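Chapter 5
Learning from Cluttered Tables

Pick up a pair of glasses. You probably pinched one arm of the frame, or lifted the bridge between two fingers, and you didn't think about it for a moment. Now pick up a full bottle, then a sponge, then a bag that crackles and sags. Each one asked your hand for something different, and your hand simply knew. Getting a robot to do the same is one of the most enjoyable puzzles in the whole subject, and this chapter is where we start to take it apart.

For years the usual approach was to measure an object, build a model of it and work out where the fingers should go. It works beautifully for a metal block. It works badly for a packet of tissues! The method we study here, known as the Kunholm procedure, begins with ordinary things on a table and a person guiding the robot through each movement. The robot's joint positions and camera views are stored together, and a network learns to predict the next small movement from what the robot can see.

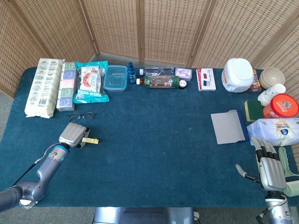 Figure 5.1 A two-armed robot at a table of household goods. The left arm ends in a gripper, which holds a small pale yellow plastic piece; the right ends in a jointed hand with four fingers and a thumb.

Look at how awkward the collection is. There are clear plastics, which confuse depth sensors, and thin wire glasses, which hardly show up in a depth map at all. There are bottles lying on their sides, and shiny wrappers that change shape when squeezed. Sveva Amato, who designed the procedure while at Undon, chose her objects for exactly this reason – she wanted the training data to be as untidy as a kitchen drawer.

The two different "hands" matter as well. A gripper is strong, simple and easy to control. A jointed hand can wrap itself around many more shapes, but it has far more ways to go wrong. In Section 5.2 we train the same network on 1,000 guided movements for each, and compare the results side by side.

Before you read on, choose five things from your own desk and write down where you would hold each one. Keep the list – you will need it for the first exercise.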